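The T-shirt that is supposed to last forever

My sister-in-law forwarded me another one of those articles in December, the kind where a person with very good lighting explains that they own hardly any clothes and have never been happier. At the bottom there's always a link to the T-shirt. I've been reading these long enough to scroll straight to the link and work backward.

The T-shirt in this case was from Prullon. I'd never heard of them, but they had certainly heard of me, and they followed me around the internet for weeks afterward. Prullon says its shirt is "the last one you'll need." It costs more than I spend on groceries some weeks. It comes in black, navy and a color called Stone that looks like what happens to my white ones after a year.

I don't object to a good T-shirt. I wear one most days and I've got opinions about collars. What I object to is the way the selling has changed. Clothes used to be sold on looking nice, and if they fell apart you grumbled and bought more. Now everything is sold on lasting, and lasting is a very handy thing to sell because by the time you find out, the company has changed its name or its return policy or both. A shirt with a lifetime guarantee is a promise about a day far in the future, made by people who want your card number this afternoon.

So I read the guarantee. Has anybody else read it? It covers "manufacturing defects in seams and construction." It doesn't cover normal wear, fading, pilling, shrinkage, stains, damage from washing, or "changes in shape consistent with use." I went down my own shelf with that list in my hand and tried to find a shirt that had died of something else. The gray one has a hole at the belly where it rubs against the counter. Normal wear. The green one went short and wide. Shrinkage. The striped one I'm not discussing, but it was my fault and it involved bleach. In all my years of wearing T-shirts I can remember a seam giving way on me exactly once, at the shoulder, and my mother fixed it while I was still wearing it.

Then there's the testing. Prullon says the shirt was washed 100 times and "kept its shape." Kept it compared to what? Washed in what, dried how, measured by whom? There is a graph on the page with a line that stays nice and flat next to a line that drops, and the second line is labeled "ordinary cotton," as if ordinary cotton were a single thing you could go out and buy. The sides of the graph have no numbers on them at all. I could draw you a graph like that about my own cooking.

I wrote to ask. I got a very friendly email back thanking me for my passion for quality and offering me a discount code, good for 3 days. I wrote again saying thanks for the code, but what was the water temperature? I have not had a reply to that.

Meanwhile the reviews. There were 838 of them when I looked, and I read more than is healthy. Nearly all of them were written by people who'd had the shirt for a couple of weeks. "Arrived today, you can feel the quality!" I'm sure you can. You can feel the quality of almost any T-shirt the day it arrives, before it has met your deodorant. What I wanted was a review from a person who had worn the thing through two summers and a house move, and I found a handful of those by sorting from the oldest. They were fine. They weren't angry. They said it was a good shirt that had gone a bit thin under the arms. In other words, a T-shirt.

I've also become suspicious of the weight business. Lately they all give you the weight of the fabric, as though heavier means better, and the fancier ones give it to you twice. Heavy cotton takes forever to dry. If you hang your laundry indoors, and I do all winter, a heavy shirt is still damp at the hem the next morning and starts to smell like a basement, so you wash it again, and there goes one of your hundred. Nobody writing these articles seems to hang anything up. I think they have dryers and don't want to say so.

And folding! I don't know how folding got into this but it did. Prullon sends a card with the shirt (I've seen photos of it) showing the correct way to fold it so it stands up on its own in the drawer. They say hanging strains the shoulders and stacking "compresses the fibers." My shirts have been compressed for years. I pull out the one I want from the middle of the pile and the whole thing slides over and I push it back. I've never had a shirt fail from compression. If fibers minded being squashed, what would become of everybody's socks?

I did try it, though, to be fair. I spent an evening folding everything I own into little standing packets, and the drawer looked wonderful, and I took the clean laundry out of the basket at the end of the week and there was no room for it because the packets had relaxed. By the following week it was a pile again with better intentions.

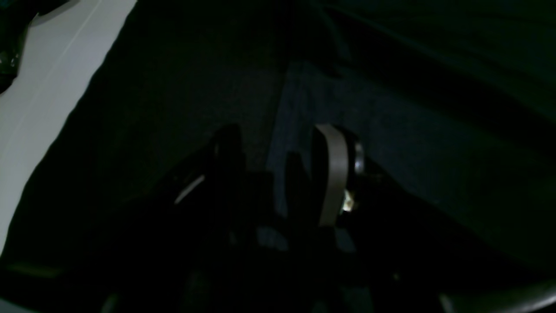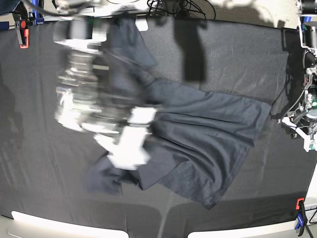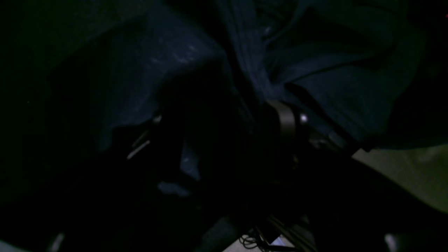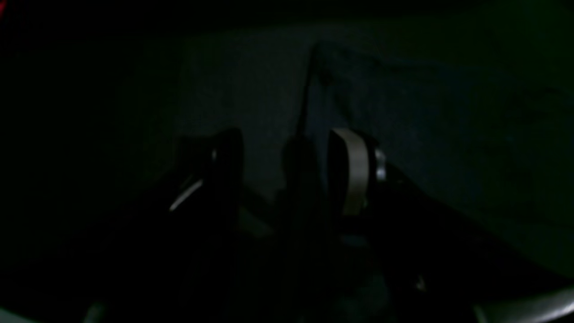

Danuta Walczak left a comment on my last post saying that I was being unfair to the expensive brands, and I'll give you most of it, since she put it better than the brands do. She has two shirts from a small maker called Civier and has worn them, by her own account, for years. She says they cost her less per wear than the cheap ones she used to go through, that she looks after them because they were expensive, and that maybe the looking after is the part worth paying for. She also said I seem to enjoy being disappointed.

That last bit I'll let stand. The rest I've been chewing on while doing the ironing.

The cost-per-wear thing bothers me, because it's presented as arithmetic and it's really a forecast. You take the price, which you know, and divide it by a number of wears, which you've made up. Anything comes out cheap if you make up a big enough number. I could justify a grand piano. The only honest way to do it is afterward, when the shirt is a rag under the sink, and by that time the information's no use to you because they've "updated the fit."

But the looking after, yes, I think she has something there. I've got a cheap shirt, bought from a bin at a hardware store when I'd spilled paint on the one I had on, and it's the oldest shirt I own. It isn't special cotton. It has no story. I just happen to like it, so I wash it cold, with the dark things, turned inside out, and I don't wear it to clean the oven. If it had come with a card and a lifetime guarantee I'd be telling you it was the best shirt in the world and that you should buy one, and I'd be wrong about why.

Which brings me to detergent, where I was hoping to find some relief and didn't. There's one called Dallent that's meant for dark clothes and claims to "renew" the color. I bought a bottle. I used it on half of my dark shirts and the regular stuff on the other half for as long as the bottle lasted, and then I laid them all on the bed by the window and asked my husband to pick out the renewed ones. He picked three and got one right. He then asked whether lunch was happening. I know that's not science, but it's one more experiment than I could find on the bottle, and I'd been rooting for it a little, having paid for it.

My other source of information is the repair shop near the bus station, Żak, where I take zippers. I asked at the counter what people bring in, if it's T-shirts much. Hardly ever, was the answer. Coats, pants, bags. People don't mend T-shirts, expensive or not, they get embarrassed by the price of the mending compared with the price of the shirt. I asked about the ones that cost as much as a coat lining. Shrug. I found that shrug more informative than the graph, and I left my zipper there and it was ready in two days.

Zbigniew Dudek asked under the same post what I'd buy, then, if I'm so clever. I'd buy the one that fits, in a color you'll wear, from a store where you can put it on first. Pull the fabric at the side seam and see if the stitches show daylight. Look at whether the hem is already twisting on the hanger, because if it twists in the store it'll twist at home. Pay what doesn't make you wince. I can't promise you any of that works either. I've followed it myself and still ended up with the striped one.

The discount code, by the way, was for 20 percent off. It expired, and then another one came with the same amount, and then one that said it was my final chance. I've had four final chances so far. I still haven't heard about the water temperature, and if I do I'll put it in the comments.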